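4.2 Seams, edges, and where people put things down

The most exciting result in our study came from something most of us stop noticing after a week in a new office: the line where two tables meet. We had expected the seam to matter a little for writing tasks, where a pen can catch on it. We had not expected it to shape how people share a surface that belongs to no one in particular!

Across the Viltora and Atholm sites we logged 1,104 placements of everyday objects (mugs, notebooks, phones, folded coats) on shared worktops. Each site had both single-top tables and pairs pushed together, as in Figure 3. People sitting at a paired table treated the seam as a border. They kept their own things on the near side, and when they did cross it, they tended to cross with objects meant for someone else, such as a printout to be read or a plate of cookies.

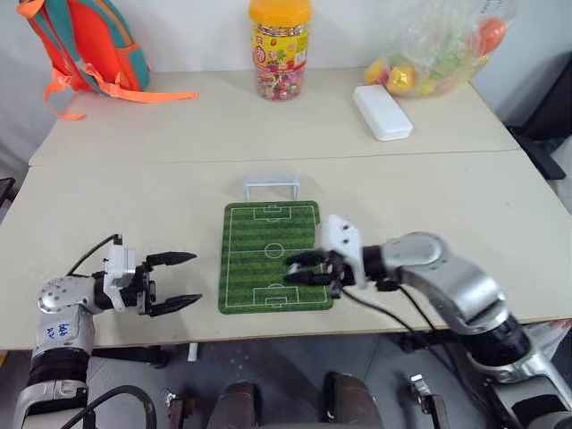
Figure 3. Two tabletops pushed together, with the seam running across the middle.

The pattern held up beautifully when we looked at groups who had never met before. Of the 20 groups in this part of the study, 17 kept personal items on their own side for the whole session, even though our instructions never mentioned sides. At the single-top tables the same kind of border did form, but it wandered, and it was often pushed back and forth by whoever had the larger laptop.

We were just as interested in the exceptions. Two of the remaining groups used the seam as a shelf line, setting their cups right along it, and one spread a large map over both tops and ignored the join completely. Gourlay (who coded the Atholm sessions) suggested that covering the seam may be enough to make it stop working as a border, and we think this is well worth testing with plain paper or a cloth.

These findings fit nicely with the interviews in Section 3, in which several people spoke of "my half" of a table they had used only since November. Section 4.3 turns to round tables, where there is no seam to lean on and people had to find other ways of dividing up the space.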